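ok so the Plonura documentary. watched both parts back to back last night, need to get this out before work

1/ for anyone who hasn't been following — Plonura was the "healing retreat" up by Hirton. ran for 11 years, then shut overnight. Ornella Fiore has been trying to make this film since before the court case and it shows, in a good way

2/ first hour is slow. really slow. lots of fog, lots of driving. stick with it

3/ then Oksana Zhuravel sits down and starts talking and I didn't look at my phone once. she was in the kitchen there. she remembers everything, what they ate, who sat where, which doors got locked at nine

4/ there are two Oksanas in this btw and people in my replies keep mixing them up. Zhuravel = kitchen. Oksana Levchenko = did the accounts, left early, gave the police the ledger. completley different people, different stories

5/ the ledger stuff is the best bit of part one. 1157 payments. they scroll it up the screen with no music and you just sit there

6/ what I did NOT like — the reenactments. why is there always a man in a hood walking down a corridor. we have the actual tapes! use the tapes

7/ Fiore says in the Kivlow interview (the podcast not the magazine) that she had 192 hours of home video from inside and the lawyers made her drop most of it. so maybe thats why. still. no hood man please

8/ part two is mostly the trial and I think it's rushed? they skip the whole first jury. if you didn't read the coverage in June you'd have no idea there even was a first jury

9/ Sandamali Sultana's articles are still the thing to read if you want the full order of events. she's in the film for maybe four minutes which is mad, she broke the story

10/ someone asked is it scary. no. one bit with the phone recordings made me put the big light on. otherwise it's more sad than anything

11/ Horobets himself never appears. only his voice, and the back of his head at the sentencing. good choice imo, he's had enough attention

12/ ok replies are asking about the ending so SPOILERS for this one and the next, mute me
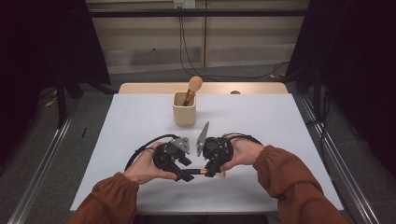 13/ the last ten minutes are Zhuravel going back to the house with her sister. it's empty, there's a new owner, he lets them in. she finds the hatch behind the pantry shelf. they never say what was in there and the credits roll. I shouted at the telly

14/ Dilani Bepari has a theory that the hatch is a set up for a third part and I think she's right?? the channel has a slot marked "untitled Fiore" for the new year. not confirmed, dont quote me

15/ spoilers over

16/ overall a strong part one, a messy part two, and Zhuravel carries all of it. would watch 100 hours of her just talking with a cup of tea

17/ it's up on catch-up now, both parts. subtitles are a bit off in part two, they call Levchenko "Levchenka" the whole way through

18/ going to be late now. will do the podcast episode tonight if I'm not dead — and yes I've seen the other film about Horobets, the cheap one, and no I'm not doing a thread on it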